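# The Good Chair

Every household I have lived in has owned one chair that was too good to sit in.

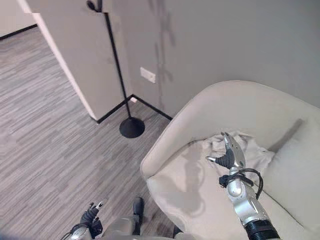 My grandmother kept hers in the front room in Peldale, facing a window, and in 2 decades of Sunday visits I never saw a human being lowered into it. We sat on the floor. We sat on a piano stool with a bad leg. The chair went on being good. I have since bought one myself, against my own advice, and I now understand how it works: a pale, rounded armchair with a plump cushion to match looks so much like somewhere to sit that you become afraid of it. So you put things on it. A crumpled white cloth on the seat is how it starts, and by the end of the month you own a very expensive shelf.

The furniture trade knows this perfectly well. The Etis showroom has 200 chairs in it, and most of them come in the color of oatmeal that has not yet met a child. I spent an afternoon there in September being told that a certain fabric was "forgiving." It costs extra to be forgiven. The salesman suggested a spray called Tapsell, good for 90 days, after which I would presumably have to start eating over the sink again.

I'd like to speak up for the ugly chair. Mine is a brown Fimus recliner, a model I believe was discontinued out of shame, and it has absorbed five years of coffee without changing its expression. Guests head straight for it — even the well-dressed ones. The dog has an understanding with it. I've read whole novels in that chair and slept through the ends of several others.

People tell me a room needs one beautiful thing. Fine. Hang a picture. You aren't expected to sit on a picture, and it won't make you feel clumsy for owning a sandwich.

Meanwhile I have promised to start using the good chair this winter, in clean pants, with a glass of water.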